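Hemmin Bread and Basket Set

README, last changed 26/07/2026
Maintained by Rungnapa Prasertsri. Table notes and recipes by Obed Agbeko.

What is in this folder

The folder holds pictures and written notes on bread, rolls and small pastries placed in baskets, on trays and directly on a table. The subject is the everyday work of laying out bread: which piece goes into which basket, how pieces lie against each other, and what remains on the table.

The set was started for the Zavcombe kitchen course, where students had to learn names of bread shapes in English. Later the people at Trurkwood asked to use it for their serving handbook, so the notes became longer and some words were changed. If you find two names for the same basket, it comes from this period. Please tell Rungnapa and she will correct it.

Size

There are 70 notes in the folder. Each note is a short text file with one picture. The 20 oldest notes have no remark field, and we do not plan to fill it in later, as the persons who wrote them have left the course.

Folder layout

notes/ contains the text files
pictures/ contains the pictures, with the same name as the note
words/ contains the word list and the older word list
old/ contains notes which were replaced. Please do not cite them.

Fields in a note

container: the basket, tray or board. Write "none" when the bread is only on the table.
material: as it looks. Use "wicker" for woven baskets if you are not sure about the plant.
inside: every bread piece in the container.
outside: every bread piece on the table.
surface: color and texture of the table.
remark: free text, not more than 30 words.

Word list

Roll: a small bread for one person. We use it also for soft and sweet ones when the shape is round.
Pastry: used when the piece looks puffy or layered. "Roll" and "pastry" may both be written for one piece.
Lobe: a rounded part which bulges out from the top. Before October we wrote "bump", and this word is still found in old notes.
Lattice-like: the crust has crossing lines or ridges. It says nothing about how the dough was made.
Rim: the upper border of a basket. A rolled rim is thick and round. A cut rim is flat.

How to write about color

Baked crust is difficult. Two people will call the same roll orange and brown. We agreed to use yellow, golden, golden-orange, orange and brown, in this order from light to dark. "Burnt" is not a color and must go to the remark field. When top and sides are different, write both, with the top first.

The color in the picture is the one which counts. Obed often remembers the bread from the kitchen and wants to write it darker. We have discussed this many times, and the rule stays.

How to write about place

Write left and right as seen in the picture. A piece is inside when it rests within the rim, also if it is partly hidden. A piece leaning on the outer wall of the basket is outside. For a basket near the border of the table, write which border, for example "left front".

Example note

container: oval basket, tightly woven, rolled rim, near the left front edge
material: wicker, reddish-brown
inside: bread roll, golden-orange, lumpy and glossy crust, lattice-like, toward the left and front
outside: roll or puffy pastry, bright orange top, lighter yellowish sides, cloud-like lobes, right of the basket
surface: light gray, finely textured
remark: soft shadow to the left of the outside roll
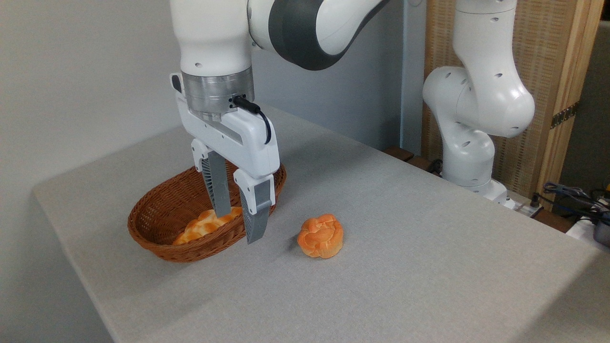 Known problems

Nine notes have the fields inside and outside exchanged. They are marked with the word CHECK in the first line.

The word "bun" was used by one writer for everything round. We replaced it in the notes, but not in old/.

Some baskets from the Gulovthorpe kitchen look brown in one picture and reddish in another. We left each note as it was written and did not make them equal.

There is no information about weight, flour or filling. Please do not guess the filling from the crust. One early user made a table of allergens from our notes, and we had to ask for its removal.

Adding a note

Copy the file words/empty_note.txt and give it the next free number. Fill in all fields and write "none" where there is nothing. Send the note together with its picture to Rungnapa. Questions about names of bread go to Obed, who also keeps the printed word list for the kitchen wall.

Use

The notes can be copied and changed for teaching. Please keep both names in the file when you pass it on, and write which date of the README you had.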